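Simulated arm stops short above a packed rod rack: finding a bad tool offset

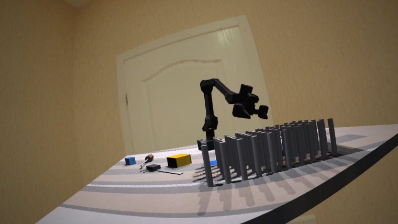

Symptom

The gripper halts in the air over the rods and the log reports a completed reach. No collision is raised. In our Lekness setup the run timed out at step 371 with nothing picked.

Before you start

Pause the simulation and save the state. Do not lower the arm by hand in the viewer. With rods this close together, one bad contact can push the whole block out of line and you lose the fault.

Steps

1. Open the saved state and read the height of the tool point. Compare it with the height of the rod tops.
2. If the two match but there is still a visible gap, the tool point is in the wrong place. Ours was 13 mm too low.
3. Open the arm file and find the tool offset. Ajith Kandasamy found that ours still held the value for the old Rilter gripper.
4. Enter the offset for the gripper now fitted, then reload the arm file. Restarting the run alone does not pick up the change.
5. Test with a single rod at the end of a row first. Keep the speed at or below 200 mm/s.
6. Run the full rack.

If it still stops high

Check the clearance margin in the planner. Kjell Engström had one case where the margin was added twice. Set it to zero, repeat step 5, then put it back.

Do not copy the new offset to a real arm until it has been measured on that arm.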